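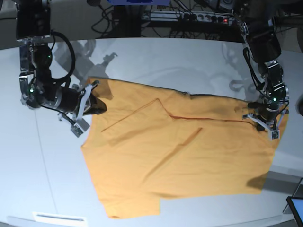
Every club that fires a coach in October tells us the same story, and Welholm told it again last week. The dressing room needed a new voice. The results were not good enough. Simone Trindade thanks Tarcísio Assunção for his hard work and wishes him well.

I don't buy it. Assunção had 12 league games with a squad that lost both starting center backs over the summer and replaced one of them. He won 4. Is that bad? Sure. Is it worse than anyone should have expected from a team that sold its best defender to Clellness and spent the money on a winger who can't stay fit? I doubt it.

Trindade, the club president, says the fans had made their feelings clear. Which fans? The gate against Arellano was 3354, and most of the booing I heard came at the substitutions, not at the final whistle.

The next man gets the same back line and a trip to Clandovine to start. He may get a bounce out of it, as new coaches often do, and the board will point to that as proof. Ask them again in February, when the legs go and the bench is still full of teenagers.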